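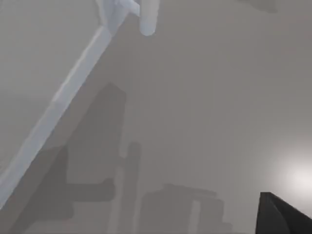 ## The Door Problem

Wed 23 March, Grallosari, second floor, bad coffee. Diarmuid Conneely has been staring at a microwave since breakfast. It's a simulated one. White, two knobs, a door with a bar handle. He can reset it with one key and he does, over and over.

The method is called Sustura. Short version: teach a two-armed robot kitchen chores entirely in a simulator, but only show it the hard bits. Most teams record whole tasks, start to finish. Mabli Cadwaladr thought that was a waste. Reaching across an empty stretch of counter is easy, a planner can do it. Touching things is where it all goes wrong. So her group cuts each demonstration down to the moments near contact and throws out the rest.

They kept 177 demos. Small, for this field. Everyone told her too small.

Doors are the nasty case. A door moves on its own arc and the gripper has to go along with it. Pull a little off line and the fingers slip. Push too hard and in a simulator, things get strange fast. Henrik Heitmann spent most of last June on hinge friction alone. "I dream in hinges," he says, not smiling much.
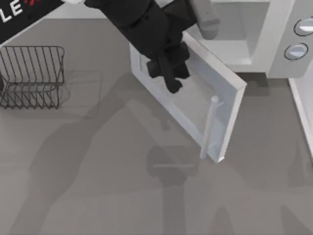 So why not just train on a real microwave?

Time, mostly. A real door has to be reset by hand, and real hinges wear out. In the simulator Conneely can change the friction, the lighting and the spot on the counter between runs, then leave it going overnight.

The catch is shadows. Two arms under a bright overhead light throw big dark shapes over everything, and early versions of the policy treated them as solid stuff. It steered around them. Zaid Chidiac caught it by swithcing shadows off for one batch, and the detours went away. The fix was dull: randomize the light, train again, wait.

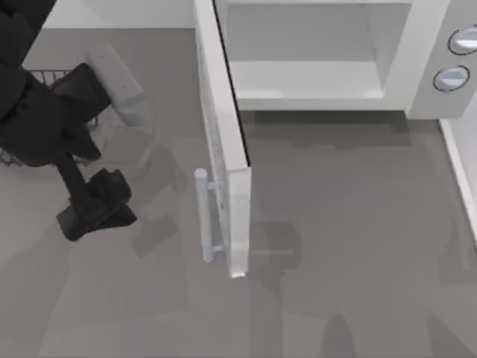
Waiting took 49 hours. Then the numbers came in and the detours were gone with the shadows on, too. Chidiac ran it again with a new seed, same answer. He went home.

Still broken: letting go. The policy likes to hang on to a door longer than it should, and sometimes drags it part way back when it leaves. Cadwaladr blames the trimming. Cut too close to contact and the robot never sees a clean exit. Her next version keeps two extra seconds at the end of every clip. Heitmann thinks its the hinges again.

Nothing has run on hardware yet. Jarlath Keogh, who holds the purse strings, wants that by June. Conneely has already moved the dish rack closer to the microwave, to make it harder, and is hitting reset.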